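Let the Children Be Bored at the Table

By Eleni Babić
April 2026

Last month I ate lunch with my sister's family in a restaurant in Mornell, and there were 11 children in the room. I know the number because my nephew is at the age when he must count everything, and he announced it. What he did not announce, but I noticed, is that nearly all of them had a screen standing against the water glass before the bread arrived.

I do not write this to blame parents. I raised two sons in a small apartment, and I remember very well the tiredness of a person who wants to eat one hot meal. If someone had offered me a quiet half hour in exchange for a cartoon, I would have taken it and said thank you. But I think we have slowly accepted an idea which is wrong, that a child at a table must be entertained, and that a bored child is a problem for the adults to solve.

When I was small, my grandmother's table was the most boring place in the world. The adults talked about the price of roofs and about people who had died before I was born. We were not allowed to leave until my grandfather had finished his coffee, and he drank it like a man who was paid by the hour. So we played with what was there. A spoon was a boat. The salt was a policeman. My cousin could build a whole farm from crusts, and he charged us rent to keep our animals on it.

I learned many things in those hours. I learned which uncle was not speaking to which aunt, and why. I learned to wait, a skill I still use every time I visit the tax office. And I learned how adults disagree and then pass the potatoes anyway.

Some readers will say that toys are the answer, and that a good toy at the table is better than a screen. I agree up to a point. Play food especially has a long and honorable history. Children like to cook for us, to serve us something terrible in a bowl and watch our faces while we pretend to chew. It costs little, it makes no sound, and two children can share it without a charger.

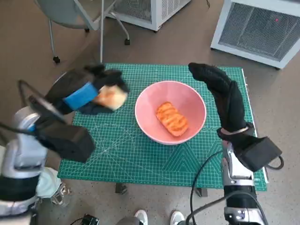 Toy food and a pink bowl: the menu is short.

The trouble begins when the toy also becomes a program. In a shop in Osei I saw a play kitchen with 34 pieces and a booklet that explained to parents which ability each piece would develop. The carrot was for the fingers. The egg was for sharing. I stood there with the booklet in my hand and felt sorry for the egg. A child does not need a plan to serve soup to her father. She needs a father who is sitting down.

And this is the harder part of my argument, because it concerns us. We give the screen to the child, yes, but we have usually taken out our own one first. At that lunch in Mornell I looked at my telephone four times. Nothing important was there. One message was from a shop that sold me curtains in June. My nephew saw me do it each time, and he is, as I said, a boy who counts.

I do not believe in strict rules for other people's families. There are children for whom a noisy restaurant is truly painful, and if a film with headphones helps them to be there with everybody, nobody should look at them in a bad way. There are also long train journeys, and sick days, and the last hour of a wedding. I am speaking about the ordinary meal, the one that happens again tomorrow.

My younger son and his wife have tried something since the winter. For dinner the telephones stay in the hall, on top of the shoe cabinet — all of them, also mine when I visit. The first week was unpleasant, he told me. My granddaughter lay under the table and said that she was dying. The second week she came out from under the table and asked what a mortgage was. Now she interrupts everybody, she tells long stories without an end, and the meal takes almost twice the time it took before.

My son complains about this, and I can understand him. He has dishes to wash and he starts work early. But when I was there last, she made a family from three olives and a piece of cheese, and she asked me to be the voice of the grandmother. I said I was not sure what this grandmother would say. She told me it was easy, I only had to ask if everyone had eaten enough.

Last updated: April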